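Evaluación del kit de pinzas manuales Flaltska para tareas con prendas

Publicado el 27/6/21

El presente artículo recoge mis conclusiones sobre el kit Flaltska, que la firma Estimier comercializa desde mayo para la grabación de demostraciones de manipulación. Adquirí el conjunto con recursos propios y no mantengo relación comercial alguna con el fabricante ni con su distribuidor, Clotton.

El kit se ofrece en dos modalidades. La básica comprende una sola pinza y tiene un precio de 644 euros; la doble, objeto de esta evaluación, asciende a 900 euros e incluye la licencia del programa de revisión Appiah durante el primer año. La renovación posterior se factura aparte, extremo que la página de venta menciona únicamente en las condiciones generales.

La documentación es correcta, aunque desigual. El capítulo dedicado a la calibración está redactado con rigor y puede seguirse sin conocimientos previos. El de mantenimiento, en cambio, ocupa media página y remite a un anexo que mi ejemplar no contenía. Fiifi Sowah, del servicio técnico de Clotton, me lo envió por correo electrónico al día siguiente de solicitarlo.

Para las pruebas elegí el trabajo con ropa, por ser el que más dificultades plantea a este tipo de herramientas. Una prenda extendida apenas ofrece relieve, y el operador debe decidir por dónde tomarla sin la información que le darían los dedos.
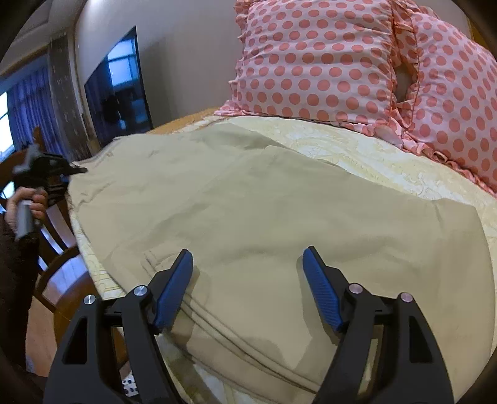 Las costuras y los dobladillos resultan los puntos de agarre más favorables. El tejido liso exige aproximar las puntas casi en paralelo a la superficie y cerrar con lentitud; de lo contrario, las almohadillas resbalan y es preciso repetir la maniobra. Completé 22 secuencias de doblado, de las cuales 17 quedaron en condiciones de ser conservadas. Las restantes se descartaron por errores míos de coordinación entre ambas manos, salvo una que Appiah no logró sincronizar.

En cuanto a la ergonomía, el cansancio aparece en la muñeca antes que en los dedos. Recomiendo sesiones breves y una superficie de trabajo a la altura de la cadera - el manual sugiere una mesa más alta, pero con ella el codo queda forzado.

Considero que el precio de la modalidad doble está justificado para quien vaya a registrar tareas bimanuales de forma habitual. Para un uso ocasional, la renovación de la licencia pesa demasiado. He trasladado a Estimier dos peticiones: la venta de almohadillas de repuesto por separado y la inclusión del anexo de mantenimiento en el manual impreso. A la primera han respondido que se encuentra en estudio; la segunda sigue pendiente de contestación.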